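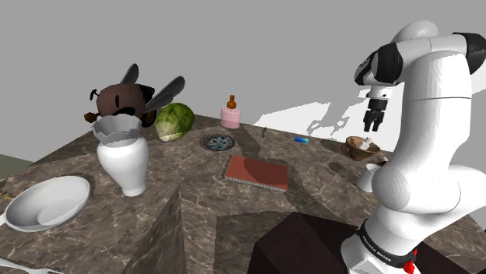

Sutcliffe Tenants Group Questions Trodilero's Water Savings Claim

SUTCLIFFE, 17 Apr 2019. The Sutcliffe Tenants Group today asked Trodilero to publish the meter readings behind its claim that new shower heads will save each household $200 a year.

The company wants to fit the heads in all 2378 apartments on the Skunholm estate, starting in July. Tenants would pay $73 each, added to the rent. The leaflet pushed under doors last month gives the savings figure in large type and no source for it.

"I pay less than that for hot water in a year as it is," said Trudy Grimshaw, who chairs the group. "Either my bills are wrong or the leaflet is."

Trodilero told the group in a letter that the number came from a trial. The letter does not say where the trial was held, how long it ran or how many people lived in the homes. Two requests for those details have gone unanswered.

Sinan Duman, a retired plumber who lives in the north block, said low-flow heads can cut water use where the pressure is good. On the upper floors at Skunholm it often isn't. "People will just stand under it longer," he said.

The group is not asking for the work to be canceled. It wants the readings released, the $73 charge put on hold and a test on one stairwell before any more heads are ordered. It also wants to know who pays if the savings don't show up.

Contact: Shirley Beaudoin, Sutcliffe Tenants Group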